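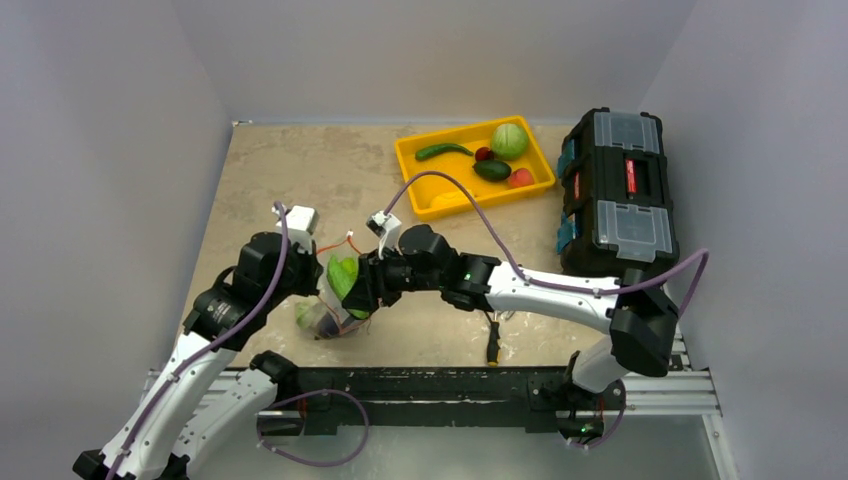
Setting Up the Bag Closing Routine on the Curik Two-Arm Station

Published by Flimberg Training Services, March 7, 2025

This guide applies to the Curik station with the Mumer control software installed. It is intended for operators who have completed the basic safety course. The routine teaches both arms to hold a zip-top bag and move its slider along the track.

Step 1. Clear the reach of both arms and press Home. Wait for the arms to stop.

Step 2. Select Bag Handling, then Hold Open. Guide each gripper to the zipper track by hand and save the position.

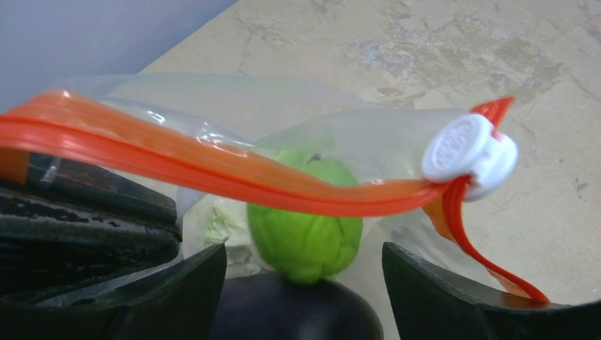
Van Leeuwen wrote to us that soft produce should be practiced at the lowest grip setting, and that its own operators repeat Step 2 whenever the bag size changes. We support both points.

Step 3. Set the grip force to 3. Close the fingers on the track and confirm that the film is not caught between them.

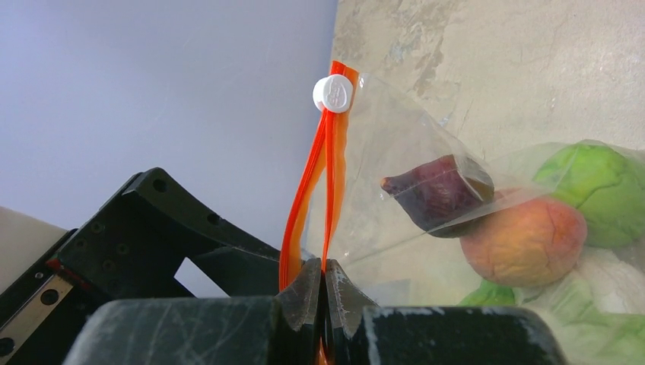 Step 4. Record the closing motion at slow speed. Save at least three recordings under the same task name before starting a training run.

Step 5. Run the test cycle of 33 attempts. The log is stored in Mumer under Reports. 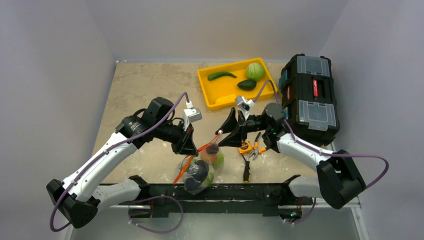 The license covers 700 recordings per station. Additional recordings may be ordered through the Flimberg service desk.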